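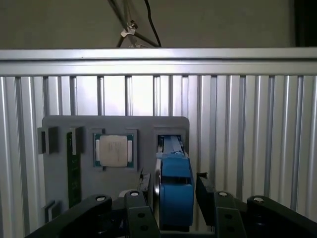
Computer components in a flat gray holder, aluminum panel behind.

Drive caddy

A drive caddy is the little tray that holds a hard drive inside a computer case. I've been collecting notes on them for this wiki for a while, and I still get excited when a new one turns up!

Early cases mostly made you screw the drive straight into a metal cage (four screws, and you always dropped one). Then plastic trays came along, and swapping a drive went from a chore to a quick squeeze and pull.

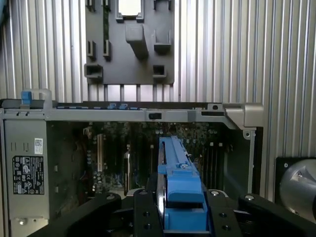
My own first one was in a Drolham office tower, and I loved it. The sides flexed just enough to snap over the drive, with small pins going into the screw holes – no screwdriver needed.
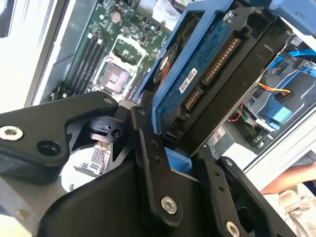

A blue caddy with a 3.5-inch hard drive, at an open desktop case.

Sizes are where people get stuck. A tray made for a 3.5-inch drive won't grip a 2.5-inch one without an adapter, and trays from different makers rarely swap. I tried a Bonthorpe tray in a Makadach case once and had to sand down both rails. 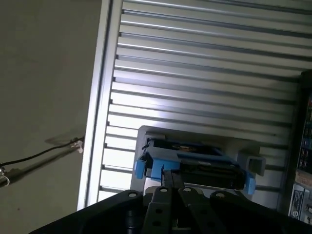
Spares are easy enough to find secondhand, though the older Ccori ones get pricey. Check the pins before you buy, as they snap off if someone has forced the tray.

See also: drive bay, hot swapping, mounting rail

Last edited Aug 26, 2019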